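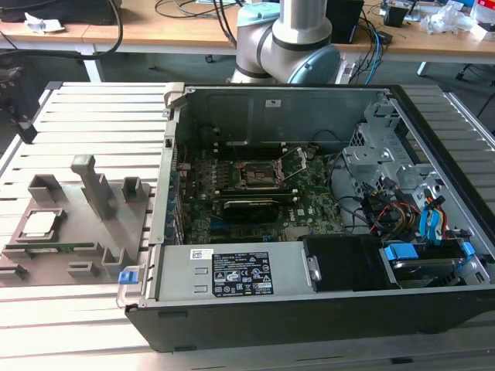
Remo Sorrentino
Second-year student, Automation Technology, Brostavia Technical College

Wrist camera or fixed camera? Project report, part two

The job was to put a CPU into its socket in a desktop computer with a robot arm, and to find out whether a camera on the wrist is worth the money for that kind of work. The Grillden brochure says it is. The brochure also says "1000 placements without a miss" and doesn't mention what was being placed. I wrote to ask and got the same brochure back as a PDF.

The setup is simple enough. The case lies on its side on the slatted table with the cover off. The printed fixture plate goes to the left of it, with a square pocket for the processor and holders for other parts. The arm picks the processor out of the pocket, carries it over the side of the case and brings it down to the socket. The lever and the frame of the socket are opened before the run starts. I mention this because the demo videos I watched always begin at the same point, and opening the socket is the part I would have liked help with.

I tried two camera arrangements, the fixed one that looks at the whole table and the small Grillden one at the wrist. I also tried two controllers, the old Mulder box that came with the cell and a newer one from Selness. The gripper stayed the same for all of it. Last October I changed the fingers and the controller in the same session and could not tell afterward which one had helped, so that part of my first report should be ignored.

The fixed camera is better than I expected for the long moves. It sees the fixture, the case and the arm at once, and if the arm is heading for the drive cage you know early. It is poor for the last bit. Once the gripper is down in the case, the wrist and the fingers get between the camera and the place you care about, and the software starts guessing. It doesn't tell you that it is guessing, either. The confidence number stayed high on a run where the target was clearly in the wrong place. 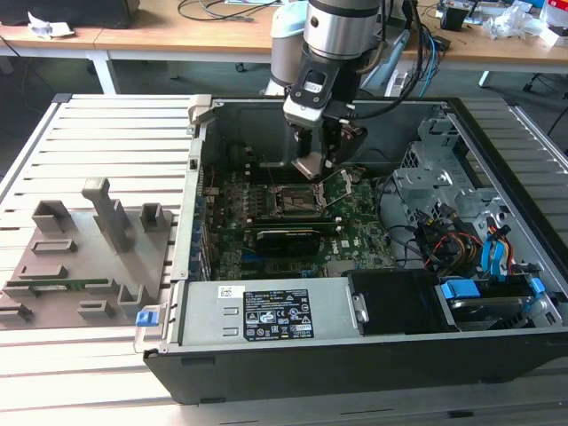 Moving the fixed camera helped a little and cost me an afternoon of calibration. I moved it back in the end.

The Grillden camera costs 3650 with the mount and the license, and the license runs out. For that you get a close view of the socket, the levers and the part in the fingers, all together. I will admit that this is useful. You can see if the processor is sitting crooked before it gets anywhere near the contacts, and with the fixed camera I was mostly taking that on trust.

What I don't accept is that the view alone fixes the problem. The heat spreader is shiny and so is the socket frame, and under the room lights both of them confused the edge finder. The top of the case washes out as well. The manual suggests "even lighting," so I turned off one row of lamps and it got better, then the sun came around and it got worse again. 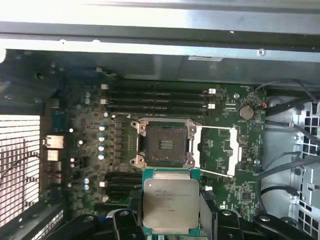
The fingers also take up a good part of what the wrist camera sees. With the processor held below the socket, the lower memory slots are partly hidden, and the software likes to use those slots as a landmark. I had to tell it to use the upper bank. This setting is four menus deep.

On the controllers I have less to say than I hoped. Selness advertises a 2000 Hz control loop. I could feel that the arm was smoother when I guided it by hand, but I could not show that it made any difference to the placing, and I don't think my test was good enough to say either way. The Mulder box is slower to start and has an ugly screen. It also kept its calibration after a power cut, and the Selness one didn't.

My recommendation is to keep the Mulder controller, keep the fixed camera for the long moves, and borrow the wrist camera for one more term before anyone pays for it. I would spend some money on a lamp first. If Grillden can tell us what they placed and how they lit it, I am willing to change my mind.

Handed in 11th February. The settings for each run are in the project folder, apart from the first morning, when I forgot to save them.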